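Nillari H2 Hand-Held Gripper Kit

Product page updated 2020-10-04

The Nillari H2 is a hand-held gripper for recording household tasks as training examples for a learning system. The operator holds the tool and does the job at normal speed, and the wrist camera records the view over the fingers. No robot arm is needed on site.

Bedding and clothing are the most common jobs our customers record. Soft items fold differently every time, so plan for plenty of repeats and move the cloth between takes. A task set of 100 takes is a sensible start for one garment. Change the sheet or the garment before recording the next set.
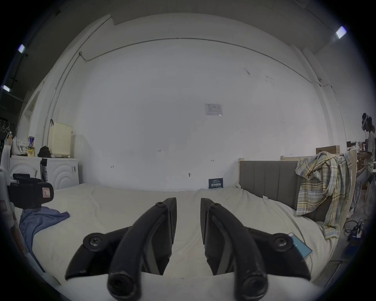
H2 fingers over a bed task, with a rumpled sheet, blue-violet cloth and a plaid shirt on the headboard.

The fingers are black, curved and mirrored left and right, with angular jaw plates at the ends. Plates come off with a hex key and can be swapped between takes, but recalibrate afterwards – the software will not accept a take with an old plate profile.

Specifications
Jaw opening: 90 mm
Weight with camera: 183 g more than the H1
Recording time per charge: 100 minutes
Warranty: 29 months

In the box
H2 gripper with wrist camera
Spare pair of jaw plates
Calibration card
Charger and cable
Hex key

Takes are saved to the card and copied across with Gromilley Desk, our free labelling program. Each take is stored with its finger opening, tool path and task name. Files recorded on the H1 before the June update need converting first.

The grey carry case is sold separately. Orders within Canada ship from our Nusavlow warehouse. For service centre bookings, have your serial number ready.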